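Age statements and the small independent bottler

Most arguments about age statements on whisky labels are conducted between large producers, who would like to drop them, and collectors, who would like to keep them. Small independent bottlers are seldom part of the exchange. They buy casks they did not fill, from distilleries they do not control, and they sell a few hundred bottles at a time. My view is that these bottlers should print more information about age than the rules require, and that a single number on the front label is a poor way of doing it.

The legal position in most markets is simple enough. If an age is stated, it must be the age of the youngest spirit in the bottle, counted in completed years. A vatting of a 12-year-old cask and a 19-year-old cask is a 12-year-old whisky. The rule protects the buyer from a very obvious deception and should stay as it is. What it does not do is tell the buyer much about maturation. Twelve years in a tired refill hogshead and 12 years in a first-fill sherry butt are different processes with the same number attached.

Warehouse position matters as well, although less than the brochures claim. A cask on the ground floor of a damp stone building loses water and alcohol at a different ratio from one racked at the top of a steel shed. In a dry climate the strength can rise over time. In a humid one it will fall. Neither outcome appears on a label unless the bottler chooses to put it there.

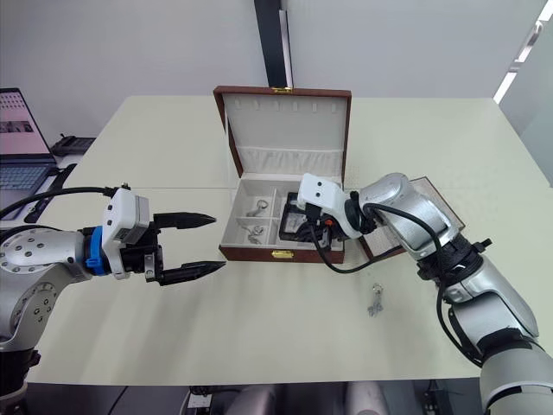 A reader writing as Jarkinum took issue with this when I raised it in an earlier column, arguing that warehouse data is unverifiable and that a bottler who prints it is simply asking to be believed. An age statement, in this reader's view, at least rests on excise records, and everything else on the label is decoration.

The objection is partly right. Excise records are good evidence and a bottler's tasting notes are no evidence at all. But there is a middle category. Cask number, fill date, cask type, date of any re-racking, strength at filling and strength at bottling are all recorded somewhere in the ordinary course of business. They can be checked by anyone with access to the paperwork, and a bottler who falsifies them has committed a recognizable offence. I would put these on the back label in small type and leave the front label alone.

Two bottlers show the range of current practice. Cevero releases single casks and prints almost everything. Its February release gave the fill date, the cask number, a re-racking date and both strengths, along with an outturn of 52 bottles. That is a very small outturn, and the label made the reason clear: the cask had been re-racked into an octave for its last three years, and a good part of the original spirit had gone elsewhere. A buyer could disagree with the price, but could not complain of being left in the dark.

Esari takes the other approach. Its house blend carries no age, no cask information and no vintage. Batch size is given, and nothing more. The current batch is 2814 bottles and the one before it was 2760. The whisky is perfectly decent. I have no quarrel with the liquid, only with the premise that the consumer is better served by a batch size than by a list of components. 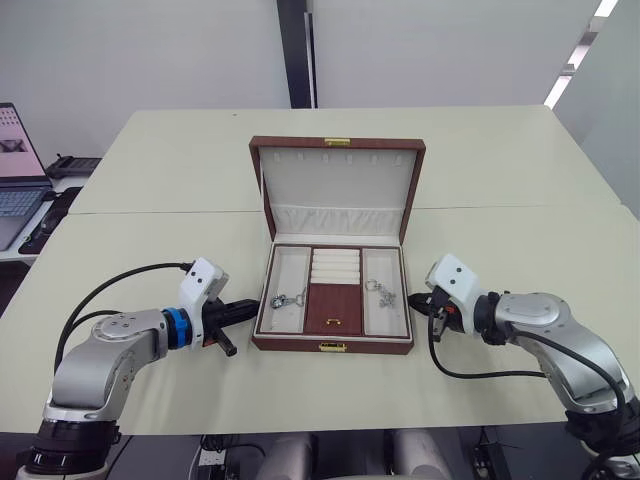
The usual defence of the Esari method is flexibility. A blender who commits to a 10-year-old component is stuck when the supply of 10-year-old stock tightens, and the honest options at that point are to raise the price or to let the product lapse. Removing the number allows a six-year-old cask with good wood behind it to do the same job. I accept this as an account of how blending works. It does not follow that the buyer should be kept from knowing it was done. A back label reading "components aged six to 14 years, refill bourbon and first-fill sherry" would preserve nearly all of the blender's freedom.

In some jurisdictions that wording would be a problem. Where the rule is that only the youngest age may be mentioned, a truthful range is treated as an attempt to trade on the older figure. I think this is a defect in the rule. A range states the youngest age by definition, and the fix would be modest: permit the full recipe, provided the youngest component is listed first and in type no smaller than the others.

Cost is the objection I hear most often from bottlers themselves. Variable data on a label means a short print run for every release, and a short run is dearer per label than a long one. Delić, which sells mostly through specialty shops, deals with this by printing one generic label and adding a small numbered slip at the neck. The slip carries the cask details. It is cheap, it is easy to correct when a mistake is found, and it does not interfere with the colour or layout of the main label. Its drawback is that slips fall off, and a bottle bought at auction ten years later may have lost the only useful thing attached to it.

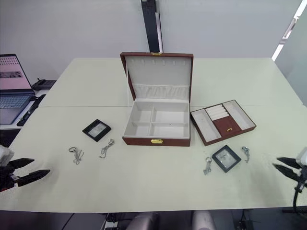 What a back label should carry

My own list is short. Distillery, where the contract allows it to be named. Month and year of filling for each cask. Cask type and fill number, with "first fill" reserved for a cask that has previously held something other than whisky and has not been rejuvenated. Any transfer between casks, with its date. Strength at bottling, and whether the spirit was chill-filtered or coloured. Outturn, if it is a single cask.

I would leave out flavour descriptors, warehouse romance and the altitude of the distillery. I would also leave out the word "rare", which has no defined meaning and is applied to some 70 per cent of the shelf at my local shop.

Finishing periods need particular care. A whisky that spends 11 years in bourbon wood and four months in port wood is commonly sold under the name of the port. The four months should be printed as four months. Bottlers who believe in a short finish ought to have no trouble saying how short it was, and drinkers who like the result will go on buying it at the same strength and the same price.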